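Trying out the Saridico bedroom pack: how to set up duvet and clothes jobs

I get asked about bedroom packs more than anything else on this site, so I'm doing a proper write-up of this one. Saridico is Bisard's add-on for two-armed robots, and it covers the soft, floppy end of housekeeping: pulling a duvet back, spreading it out again, picking clothes up off the bed. It costs £77 a month after a 14-day trial, and everything below was done inside the trial, so you can follow along without paying for anything.

You need a robot that already drives and moves its arms happily, a tablet, and the Hollis app, which is where you build the jobs. Bisard will send someone to do all this for you (they call it Linden, and it's a paid extra). I didn't bother. If you've ever set up a robot vacuum and sworn at the map you'll cope with this.

Step 1. Pair it and pick the room type

Open Hollis, tap Add Pack, choose Saridico and let it download. Mine took 13 minutes, and there's no progress bar for most of that, so go and make a cup of tea. Don't close the app! I did, and had to start the whole thing again.

When it comes back it asks for a room type. Go for Hotel if you've got a big bed, even if you're in an ordinary house. The Home setting expects you to get at the bed from one side only and it gets very cautious about reaching across.

Step 2. Teach it the bed

Drive the robot up to the foot of the bed and tap Learn Surface. It wants to look from a few different places, head camera first, then the wrist cameras, with the grippers open. Leave the bedding in whatever state it's in. I spent ages smoothing everything out the first time, thinking I was helping, and then the pack had no idea what a crumpled duvet looked like in my lighting.

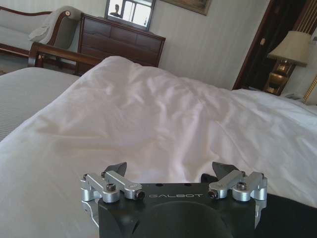

Once it has finished looking you get a coloured outline on the tablet, and this is the bit where you need to be fussy. Drag the corners until they sit on the mattress and leave the furniture out of it. White bedding on a bright day is hard going for it, and the outline tends to wander off into anything else pale nearby. Zoom right in for the pillow end. If you get it wrong here, every job you build later will be wrong in the same direction and you'll blame the grippers, as I did for most of a morning.

Save the surface with a name you'll recognise. "Bed" is fine until you've got a second bed.

Step 3. Set your grip and your speed

There are two sliders. Grip goes from Light to Firm, and Pace from Slow to Normal. I'd start with Grip a little under halfway for clothes and a little over for a duvet, and Pace as slow as it'll go. You can bring it up later and you will, because Slow is very slow.

There's a tick box called Pinch Check that I'd leave switched on. It makes the fingers close, lift a tiny bit and pause before committing to the move. It adds time to every pick, but without it mine would quite cheerfully carry nothing across the bed and put nothing down beautifully.

Step 4. Do a clothes run first

Everyone wants to go straight to the duvet. Don't! Clothes are easier, and you'll learn how the pack thinks. Put one item on the bed. Dark on white is best, so a black T-shirt or something like it, dropped any old how. Bunch it up a bit if you like.

In Hollis tap New Job, then Pick Item, then choose one arm. Let the robot find the item for itself before you start correcting it. You'll see a dot appear where it means to grab. If the dot is in the middle of a big flat patch, drag it to a fold, where the fingers have something to close on. Then hit Run, with your thumb somewhere near Stop.

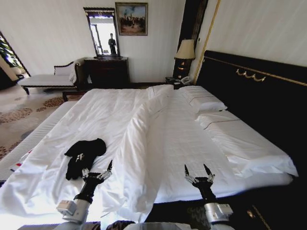

Step 5. Move on to both arms

Two-arm jobs are where I think the money goes. Tap Duplicate on the job you've just made and change Pick Item to Hold and Spread. Now you get two dots, one per gripper, and you want them on opposite sides of the item, as near level as you can manage. The app lets you link them so that they move together, which is brilliant and is also hidden under a menu called Other.

Run it a few times at Slow. Watch the elbows as much as the hands. If one arm keeps stopping early, back the whole robot off by a hand's width and try again before you touch any settings.

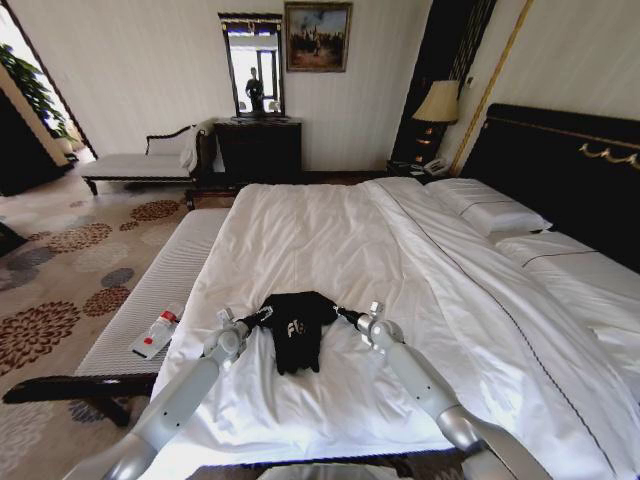
Hold and Spread is fussier about what you give it than Pick Item is. Plain things confuse it, as it can't tell front from back, and anything with straps or long sleeves needs you to check the dots by hand. I got on best with a black piece that has bold white lettering on it, laid on the duvet with the bedding pulled flat. You also want to mark anything near the arms as Keep Out, even outside the bed outline. I had a plastic water bottle lying on its side on the bench at the foot of the bed, over by the left arm, and it needed its own little box in the app. Draw the box bigger than you think.

Step 6. Now the duvet

Take the clothes off the bed and start a fresh job with Pull Back. Choose a side, left or right, and how far. I used Half. The pack goes for the edge of the duvet and it's a lot happier if that edge is thick and bunched than if it's tucked in, so untuck it yourself for the first few goes.

Keep the grippers low. There's a setting called Approach Height and the standard value is too timid for a mattress, so bring it down a notch at a time until the fingers are just above the sheet. Then run it from the foot of the bed, and after that from the side. Save whichever one you like better and bin the other, or you'll have a list full of Pull Back (copy) (copy) like mine.

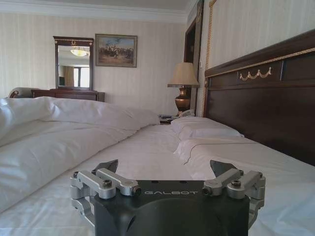
One reader wrote in after I'd put up the first half of this, asking whether Saridico would do pillows as well, and saying that the trial had been great for duvets but kept treating a pillow as a lump in the bedding. I've had the same. There's a Pillow option in Hollis but it's greyed out on the trial, and Bisard's help page only says that it comes with the full plan. I'll update this if I get to try it.

Would I pay for it?

For one bed at home, no, £77 is a lot for something I can do in my pyjamas. For a guest house with a robot already on the payroll, I'd take the trial and spend most of it on Steps 2 and 5. The clothes jobs are the strongest part. The duvet jobs are good once the outline is right, and the menus need a tidy.

If your surface outline vanishes after an app update, it's under Archived. Tap and hold to bring it back.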